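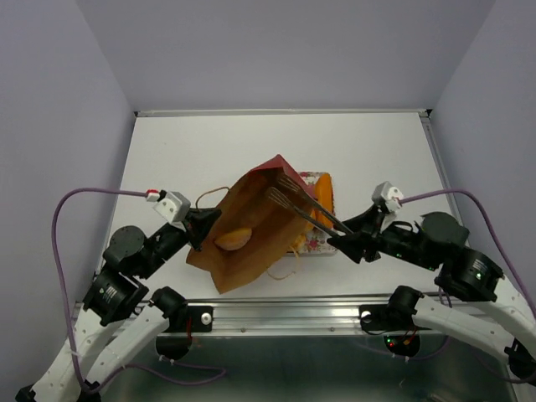

I have been meaning to write up the Dunmore folding shopping trolley since December, when my old one finally lost a wheel on the hill by the post office and I had to carry everything home in my arms like a parcel. Before that I was a paper bag person for years, and I do still like a paper bag with thin loop handles, the sort that lies on its side with its mouth wide open and lets you see right down to the dark end of it. But eight tins and a bottle of squash will find out a paper handle very quickly, and my shoulders aren't what they were!

The Dunmore cost me £30 from the hardware shop in Basard (I have seen it at £21 in a sale since, which was a bit galling). It comes flat in a box with two wheels, a small bag of washers and a leaflet I couldn't make much sense of. Liam Naylor next door put the axle through for me while his tea went cold, and he says the clips want a firm push until they click, so do be brave with them.

On the flat it is a joy. It rolls quietly, the handle comes up to a sensible height, and the bag part is deep enough for a big loaf to stand upright without being squashed. Kerbs are another matter. You have to turn round and pull it up backwards, and when it is full of potatoes it does like to tip to the left. I've got into the habit of putting the heavy things in first and the eggs in my coat pocket.

The lining wipes clean with a damp cloth, even after the yoghurt business, though the front pocket is too shallow for anything but a list and a purse. My sister has the Nelitz, a smarter-looking thing altogether with a better brake, but it weighs a good deal more and won't fit behind her kitchen door when folded. Mine goes in beside the ironing board and I forget it's there.

Would I buy it again? Yes, I think so, and in the green this time, as the navy shows every bit of fluff.

Filed under: Home & Errands, Bags and Trolleys

Last updated 19 Apr 2019

Contact us | © Gorevholm Household Reviews | Back to top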